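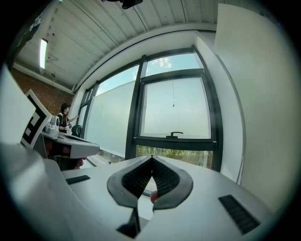

Flildale Hand-Held Gripper Set

Summary

This set holds examples for training a robot arm to handle objects with a two-fingered gripper. People recorded them indoors with hand-held grippers that carry their own cameras. No robot arm was used. The release has 1,000 recordings from 37 sessions, each stored as video with a text note.

Maintained by Pantelis Economou. Questions about labels go to Paraskevi Nikolaidis.

What is in a recording

Each recording covers one attempt at one task, from the first movement of the gripper to the point where the person lets go. Failed attempts are kept and marked "fail" in the notes. Please don't drop them without saying so in your results — the Karras baseline was trained with them in.

The folders are:

video/ — one file per gripper
notes/ — task name, outcome and free comments
splits/ — training and test lists

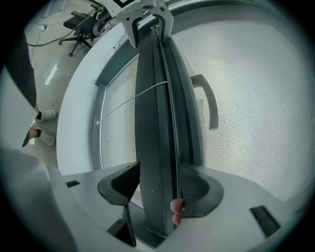
Sessions recorded with 2 grippers have a second video file with the same name and the ending _b. The two files start at the same moment but may differ in length by a few frames. Trim to the shorter one.

Known problems

Fingertips show up beside the gripper fingers in places. We have left these in. If your model is sensitive to hands, mask them before training.

Other people in the room can be seen in the background. Faces were blurred where they could be made out, but the check was done by eye and may have missed a few. Report any you find and we will replace the file.

Bright windows upset the exposure in 5 sessions, listed in notes/exposure.txt. Colours in those are not reliable.

Splits

The test list was drawn by session, so no session appears in both lists. Gomcombe users should take the lists from this release. The older ones were drawn by recording and give scores that are too high.

Changes

Drindville folder names replaced with plain task names in September. Old names still work in the loader, with a warning.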